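Speaker notes — Gathering Demonstrations for a Manipulation Policy: Procedure, Records and Review
Presenter: Waraporn Nuchit
Version of 28 Jan 2024. Forty minutes, with ten held back for questions.

Opening

Good morning, and thank you to the organizers for the invitation. My subject is the collection of demonstrations: the stage of the work that comes before any training is run, and the stage at which most of our errors have been introduced. I will speak to the Staken programme, under which our group gathers recorded examples of household tasks performed with a teleoperated arm. I will not present a new architecture. Colleagues who wish to discuss the model should speak with Boonsong Nakpan after the session.

(Pause. Confirm that the people at the back can hear.)

The programme began in July with one station. The collection now under discussion holds 2,282 accepted episodes. A further 561 were recorded and then withdrawn at review. I ask the audience to keep the second figure in mind, as a good part of this talk concerns those episodes and what was learned from them.

The first picture comes from the wrist view. Leave it up while introducing the idea of viewpoint. Most of the audience will be accustomed to the fixed overhead camera, and they need a moment with the plate, the two screw heads and the length of bar reaching off to the left before you carry on.

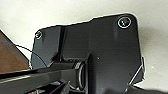

Manipulation Data Group, Runeck Centre for Applied Automation

What a wrist view gives the policy

The wrist camera travels with the hand. For the learning system this means that the same task produces very different images from one second to the next, and that a great deal of each image may be taken up by hardware. In the picture on the screen there is black metal through the middle and to the right, and the surroundings are reduced to an off-white wall, a brown wooden surface at the left and a thin dark blue cable that passes across it.

We do not crop such images. An early proposal was to mask everything that belonged to the equipment, and Ketsara Petchrat prepared a trial of 149 episodes on that basis. Operators reviewing the masked recordings could no longer judge where the fingers stood in relation to the object, and the proposal was set aside. The policy receives the image as recorded.

Two practical consequences follow.

First, exposure. Dark parts against a pale wall are demanding for a small sensor. In the picture, the outline of the plate carries a thin bright line where it meets the wall. We fix exposure at the start of a session and do not permit it to drift within an episode.

Second, thin objects. Cables, wires and rods occupy very few pixels and are easily lost when images are reduced in size for training. Please direct attention to the silver line running down from the right side of the plate. Whether it is a wire or a rod is hard to say from this view alone, and our annotators are instructed to record such a thing as "thin metallic, type uncertain" instead of choosing. The uncertain label has been retained in the released version of the records.

(If time is short, omit the next paragraph.)

Image size was settled only after considerable disagreement. The smaller format trained more quickly and the larger one preserved thin objects. We store the larger and reduce at training time, so that the decision may be revisited. Storage costs are borne by the centre and are set out in the annex to the Tovness agreement.

How an episode is recorded

Each episode has a written task statement, a named operator and a named reviewer. The operator and the reviewer may not be the same person. Apinya Mahawong drafted the rule and has applied it without exception, including to senior staff.

The operator reads the task statement aloud, brings the arm to its starting pose and begins. An episode closes when the operator declares it closed. There is no automatic cut-off. We found that a timed cut-off encouraged operators to hurry the final approach, and hurried approaches are poor material from which to learn.

Unsuccessful attempts are kept, provided that the operator was attempting the stated task throughout. They carry their own label and are stored with the others. An episode is withdrawn on one of the following grounds:

The task statement does not match what was attempted.
One of the camera streams is missing or out of step with the joint record.
A person's face or private papers can be made out in any view.
The operator stopped to adjust equipment by hand and did not close the episode first.

The fourth ground accounts for the largest share of withdrawals. It is also the one most readily corrected by training, and Yupin Thammasiri now conducts a half-day induction for every new operator before any recording is accepted from them.

I should say a word about variety. A collection of 1,000 near-identical episodes is of less use to us than its size would suggest. Session leads are therefore required to change the starting pose, the height of the work and the direction of approach according to a schedule issued in advance. Operators may not depart from the schedule on their own initiative, and departures that do occur are written into the session record.

Reviewing close views

Reviewers look at the wrist streams before they look at any other. The reasoning is that a fault at the point of contact will be visible there or not at all. The reviewer notes the surfaces in view, the parts of the gripper in view, and any cord, wire or strap passing near the fingers.

The second picture gives a fair idea of what a reviewer has to work with. A blue wire comes in from the right, passes above one gripper finger and crosses the black bracket to end near another. The finger at the right is a grey plastic that lets some light through, while the one near the bracket is dark. The two do not look alike to the camera, and a reviewer who has learned to search for one may overlook the other. Note also the small rainbow-coloured glint at the left edge of the bracket. Reflections of this sort are left in place and are not treated as faults.

(Allow the audience a few moments. Questions about the wire usually arise at this point; take one and defer the rest.)

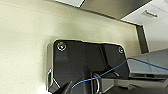

Agreement between reviewers

One episode in each batch is sent to two reviewers without either being told. Their notes are compared by a third member of staff, who does not take part in the original review of that batch. Disagreement is most common over the fourth ground for withdrawal and over the naming of partly hidden objects. It is least common over camera faults, which are generally plain to all.

Where the two reviewers differ, the episode is held. It is neither accepted nor withdrawn until the matter has been discussed and the outcome written down. Our partners at Phetsri asked whether a majority vote would be quicker. It would be, and we declined, on the view that the written reasons have been of more lasting value to the programme than the time saved. Several of them have since been taken into the reviewer's handbook as worked cases.

Limits of the present collection

The audience is entitled to a plain statement of what the collection does not contain. All episodes were recorded indoors. All were performed by right-handed operators, and a request for two additional stations, one of them configured for left-handed use, is before the centre's management. The task statements exist in English only. Poses in which the wrist camera looks upward past the hardware are under-represented, and policies trained on the collection have been correspondingly hesitant in such poses — a matter to which the next recording period will be devoted.

We would also caution against reading the accepted total as a measure of quality. It records how many episodes satisfied the rules in force on the day of review, and those rules have been amended twice.

Access and requests

Institutions wishing to examine the records may apply in writing to the data office at Runeck. Applications should name a responsible person and state the purpose. The reviewer's handbook is available on the same terms, and printed copies of the withdrawal criteria are on the table by the door.

(Invite questions. Refer licensing questions to Apinya Mahawong, who will be seated in the second row.)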